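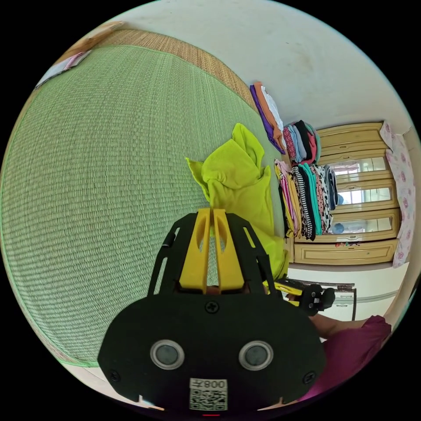 Clonwood Equipment Planning Group
Minutes of the May meeting

Present: the chair, the two data collection leads, the workshop lead, the stores lead, finance, the household visits coordinator (by phone). Apologies from the Marras site.

The meeting opened at 2.10 pm.

1. Minutes of the last meeting

Agreed, with one correction. Under item 5 the spare finger sets were recorded as ordered. They had been quoted for only. The order is dealt with below.

2. Position on hand-held grippers

Stores reported that the hand-held units are now in use at both sites, and that the clothes folding and sorting work takes up most of the booking sheet. That work is done in people's homes and needs two grippers per operator, one for each hand. A single fault therefore stops a pair. The household visits coordinator said three visits had been cut short this quarter for this reason and the families had to be rebooked.

The leads asked for four more grippers, to be held as spares and not added to the booking sheet. Finance asked whether spares could be shared between Clonwood and Marras. The leads said the travel time made this hard, but that two at each site would be enough.

Agreed: four units to be bought from Sarurard, two for each site. Finance to raise the order once the quote is confirmed in writing.

3. Fingers and other wearing parts

The workshop lead said the yellow fingers are wearing faster on cloth than on the kitchen tasks, mostly at the tips. Thin knitwear is the worst as operators tend to pinch hard to pick up one layer. Two options were put forward:

Sarurard replacement fingers at 119 a set, delivery three weeks.
Solline fingers at a lower price, but with a minimum order and no record of use here.

There was some discussion about mixing the two. The data leads were against it, as a change of finger partway through a task would have to be logged and might mean throwing work away. The workshop lead thought a trial on one pair would do no harm if the recordings were kept separate.

Agreed: stay with Sarurard for the folding work. Workshop to ask Solline for a sample set and report back. The order for spare sets, left over from last time, to go in with the order under item 2.

4. Labels

Stores asked that every unit carry its number and code label in the same place on the housing. At present some are read upside down by the person signing them out, and a wrong number has been written on the sheet more than once. The workshop lead said moving the labels was half an hour's work - the new units can be done before they go out.

Agreed. No cost.

5. Arm for the folding bench

The longer-term plan is to run what has been learnt from the hand-held work on a fixed two-arm bench at Clonwood. The chair reminded the meeting that no money has been set aside for this in the current year. The data leads said a hire period would be more use than a purchase, as the bench height and reach are not settled.

Solline has offered hire at 366 a week, with training charged on top. Finance was not willing to agree to this without knowing how many weeks were wanted. The leads could not yet say. They will draw up a short plan with a start and an end, and a list of the garments to be tried first.

The workshop lead pointed out that the present bench room has one double socket and a poor floor. An electrician would be needed before any arm went in, and this was missing from the earlier estimate.

Agreed: held over to the next meeting. Leads to bring the plan. Workshop to get a price for the electrical work.

6. Small items for home visits

The coordinator asked for carry cases, spare cables and a second charger for each pair. Two cases have broken catches and are being held shut with tape. Finance agreed to a budget of up to 1000 for the rest of the year, to cover both sites, with receipts sent to stores.

7. Any other business

Marras to be asked for its own list of faults before the next meeting, in the same layout as Clonwood's.

The stores cupboard key is to be kept in the office from now on.

The meeting closed at 3.25 pm. Next meeting in June, same room.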